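Cirkivon demonstration set

The Cirkivon set is a collection of recorded examples used to train robot arms in household tidying. Put together by a small group at the Warkley workshop, led by Sawsan Hakim. First release 2021-12-20. It holds 849 episodes over 11 tasks, all of them driven by a human operator.

Background

Earlier work at Warkley used scripted motions. These did well on boxes and tins, badly on anything soft. Hakim's group dropped the scripts in September and moved to teleoperation – a person moves the arm, the machine records camera views and joint positions together, and a learning system is later fitted to the pairs. The software for this, Kidesero, had been written by Cristóbal Aravena for a different job (sorting cutlery) and was reused with few changes. The name Cirkivon refers to the recordings only, though it is often used loosely for the whole project.

Collection method

An episode is one attempt at one task, start to finish. Operators work from a card giving the starting layout and the goal in a single sentence, e.g. "put the red pair on the top". Layouts are changed between episodes. Failed attempts are kept and labelled as failed, a point on which the group differed from Bozsik, an older set where they were thrown out. Pauses longer than a few seconds are trimmed. Lighting is left alone.

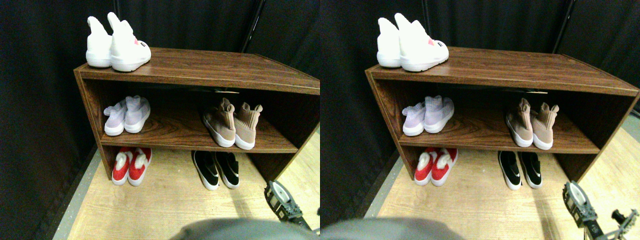
Footwear is the largest of the tasks, with 111 episodes. Operators lift, turn and set down shoes on a rack, in pairs, and the goal sentence nearly always names a colour. Pairs are chosen to differ in shape as well. High-tops with a tall collar and a heel pull tab, like the white ones standing on top of the rack, give the gripper something to pinch; the red and black pairs at floor level have to be reached under the shelf, so the arm comes in low. Black curtains hang behind the rack. Two views from slightly different positions are stored side by side for each moment, and the offset between them gives the learner a cue to depth. Most users of the set train on both, a few on the left only.

Labelling

Each episode carries the goal sentence, a result (done, part done, failed) and the operator's initials. Part done covers cases such as one shoe of a pair placed and the other dropped. Aravena checked the results by hand for the first 50 episodes and found the part done label being used too freely, after which the wording on the cards was tightend. The early labels were redone.

Use and criticism

Used mainly for imitation learning, where the system copies the operator's movements given what the cameras show. Also for testing whether a learner trained on one rack layout copes with another. Results mixed. The main complaint is the small number of operators – habits show up in the data, for instance a tendency to approach from the right, and learners pick these up faithfully. A second complaint is that the backgrounds are to plain for work meant for real homes. Hakim has said more rooms are planned. No date given.

See also

Bozsik
Kidesero
Teleoperation
Learning from demonstration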